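Kitchen robot trial paused after arm fails to let go of container

A trial of household robots has been paused after an arm kept its grip on a food container and dragged it across a table, pinching the hand of a staff member who was trying to free it.

Redari, which runs the trial, said the fault happened in the afternoon at its training flat in April. The worker, Syafiqah Ginting, was treated for bruising to two fingers and was back at work the next morning.

The company has switched off all 11 arms of the same model while it checks the grippers. The arms are made by Kerkeck and were being taught to stack, open and put away ordinary kitchen goods.

Rosângela Holanda, who manages the trial, said the arm had picked up a lidded plastic container and was meant to set it down on top of another one. It lowered the container but did not open its fingers. When it moved back to its rest position, the container came with it.

"Syafiqah did what most people would do at home and reached in to take it," Holanda said. "The arm should have gone slack when it felt her pull. It held on for a few more seconds, and that is the part we are not happy with."

A second worker, Maiara Evangelista, pressed the stop button on the wall. The arm stopped at once but its fingers stayed closed, and the two workers had to wind them open with a hand tool. Evangelista said the tool was kept in a drawer on the far side of the room.

According to a notice sent to staff, the gripper's release signal was sent but never confirmed. The software should have waited for that confirmation before moving the arm away. An update loaded that week had shortened the wait to 200 milliseconds, and when no answer came in that time the arm went ahead with its next move.

The notice also says the force limit had been raised for an earlier test with heavier pots and had not been set back.

Lessons by hand go on

Work that does not need the arms has continued. Staff are still recording themselves doing the same jobs by hand, and the recordings are used to teach the robots how people hold and place things. Clip-lid containers are a large part of that work. They are slippery, the lids reflect light, and the clips stick out where a robot finger can catch.
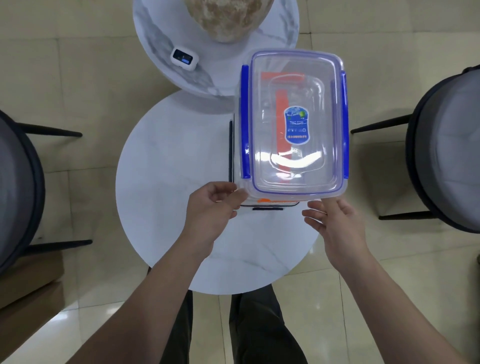 What the checks cover

Kalevi Halonen, a safety engineer at the testing firm Falcão, has been asked to look at the fault. He said he would repeat the same lift and release 200 times with the old software and again with the new, using the gripper that failed and one that has given no trouble.

He will also look at whether a clip or a lid edge could have jammed the fingers. The gripper showed a small scrape on its inner pad, but Halonen said it was too early to say if that was old or new.

"A missed signal is a fairly ordinary fault," he said. "You plan for it. I want to know why the arm was allowed to move when it didn't know if its hand was open."

Roald Eklund, a product manager at Kerkeck, said the company had told its other customers to go back to the previous software until the tests were finished. He said Kerkeck had received one other report of a late release, from a packing site, and no one was hurt in that case.

Redari has already made some changes of its own. The hand tool now hangs beside the stop button. Staff have been told not to reach for anything an arm is holding, even when the arm looks still, and the force limit must be read out and written down before each session. A second stop button will be fitted within reach of the table.

Ginting said she would be glad to work with the arms again once the checks were done. She said her main complaint was with the training, which covered what to do if a robot dropped something but did not cover what to do if it would not let go.

The trial had been due to move into 20 homes in the suburb of Ukham later in the year. Holanda said families who had signed up would get a letter explaining the delay, and that anyone who wanted to pull out could do so. No new start date has been set. Halonen's report will go to Redari and Kerkeck first, and Redari said it would publish a summary on its website.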